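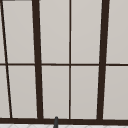
A kitchen window in the simulator, with the tip of the tap at the bottom.

Notes from the perception corner

Hello again from the software side of the building, and thank you to everyone who wrote in after the last issue to ask how the simulated kitchens are coming along. The short reply is that they are coming along nicely, and the longer one has rather a lot to do with windows, so please settle in with a cup of something.

Those of you who have followed Ilero from its early days will remember that it began as a small planning library and only later grew a perception side. For a good while we fed the perception side with whatever rooms we had to hand, mostly from the Tendholm set, which is a lovely collection of simulated homes with a great many kitchens in it. We would drop a virtual camera somewhere sensible, point it at a worktop and ask the software to tell us where the surfaces were. It did well. We were all quite pleased with ourselves, and then we started letting the camera look wherever the planner wanted it to look, and things became more interesting.

The trouble is that a planner, left to itself, will quite happily send the camera up over a sink and leave it staring at glass. A view like that has very little in it for the software to hold on to. The panes are a flat pale grey from one side to the other, with only the faintest change in shade, and there is nothing behind them to match against. What you do get is the dark brown framework, which is splendidly crisp, and our feature matcher fell upon it with great enthusiasm. Unfortunately one crossing of bars looks very much like the next, and so the matcher would cheerfully pair a corner in one view with its neighbour in the following one and announce that the camera had slid sideways by the width of a pane. The planner believed it (why wouldn't it?) and set about correcting for a movement that had never taken place.

We spent most of the spring release on this. The first thing we tried was simply asking for more features, raising the limit from 1000 per view to 3000, and I'm afraid it made matters worse, as all the extra ones landed along the same bars. We brought it back down to 2000 and left it there, and turned our attention to the lines themselves.

This is where Yeoh comes in. Yeoh is our line module, and until now it had been used only for finding the edges of shelves and tables. It looks for long straight edges and works out which of them ought to be parallel out in the room, even when they lean towards or away from one another in the view. The two thick uprights in our window are a good case, as they sit further apart at the top than they do at the bottom, and the thin one between them stands almost perfectly straight. From a lean like that Yeoh can make a decent estimate of how the camera is tilted, without needing to know which pane is which. The slanting bar over at the left gave it some bother at first, because it pulls much harder than the others, and an early version took it for a fault and threw it away. It now gets kept and given its own weight, and the tilt estimates have been a good deal steadier.

Tilt is only half of the story, of course. You still need something to tell you where you are along the wall, and for that we have come to be very fond of taps. A dark grey spout poking up in front of the bottom rail is a small thing, but it appears once where the bars appear over and over, and it stands nearer to the camera than the frame does, so it shifts against the background in a useful way as the camera moves. The matcher now has a rule that prefers a lone object to a repeated one, even if the repeated one scores better for sharpness. It is only a few lines of code and it did more good than a month of tuning.

We ran the whole lot on 400 window views before merging, and the sideways jumps have gone from all but the most awkward of them. The awkward ones are nearly all close-ups where the camera has nothing but glass and a single bar to go on. For those, Ilero now reports that it is unsure, and the planner lowers its gaze until there is some worktop in view. That seems to me a very reasonable thing to do when one is lost.

The changes are in the April release, along with a new viewer page in Gikau, our little debugging tool, which draws the lines Yeoh has found over the camera view and colours them by group. If you have been using the old overlay, your saved layouts will carry across, though the shortcut for stepping back a view has moved to the comma key. Do have a play with it, and if you come across a room that still muddles the matcher, please send us the scene file and the camera position together. We have had several scene files on their own and spent many happy hours flying about in them looking for the spot!

Next time I hope to write about mirrors, which are giving us a whole fresh set of headaches. Contributions for that issue should reach the newsletter inbox by 29th February.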